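What the kitchen arm is selling

Eketti wants 404 dollars a month for a kitchen arm. For that you get the arm, the gripper, a service plan and access to what the company calls its task library, which stood at 39 tasks when I was sent the list in October. Opening a can is one of them. Washing the can opener isn't.

I have been reading sales material for home robots long enough to know how it goes. First comes the time you will save, then a word about aging parents, and after that the videos. Eketti's pitch leans hard on the videos and on a set of computer-made kitchens where, the company says, the arm has practiced every task 4000 times before a customer ever sees it. Petrică Zamfir, who runs the sales side, told me this is the whole reason to trust the product. The arm has put in its hours, he said, and it put them in on somebody else's dishes.

Nobody's dishes, strictly speaking. A rendered bowl can't chip. A rendered counter has no crumbs on it unless a programmer decides it should, and I have yet to see a programmer put down the sticky ring left by a jar of honey.
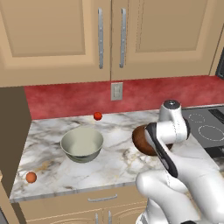

Does practice in a simulated kitchen tell a buyer how the arm will do at home?

Only a little, and the buyer should ask for results from real homes before signing anything.

I asked for those results. Zamfir sent me a two-page summary of a trial in Predton, where 40 households had the arm for a season. The summary says users were "engaged." It doesn't say how often the arm dropped something, how often a person had to step in, or how many of those households kept paying once the free period ended. I wrote back with those three questions and got a link to another video.

Clodagh Mulligan had one of the Predton units. She was fair about it, fairer than I would have been. It was good with cans and boxes, she told me, and good with fruit as long as the fruit was sitting out in the open. Her kitchen is narrow, though, and her husband is a man who leaves mail on the counter. Most evenings she cleared a space for the arm to work in, waited for it to finish, and then put the mail back. "I was its assistant," she said. She sent it back in the fourth month.

There are people who would put up with that gladly. If you can't grip a jar or lift a pan, a slow machine that does it for you is worth real money, and I'd like to see Eketti build for those buyers and price for them too. Costello, its nearest rival, at least offers a short lease with no penalty for quitting. Eketti holds you for two years.

My advice is to wait. Ask for a week with the arm in your own kitchen, with your own mess – and if the company won't agree to that, keep the 404 dollars. The Inden store has a demo unit on the floor, by the way, but staff set out the items for it, so I wouldn't learn much from the visit.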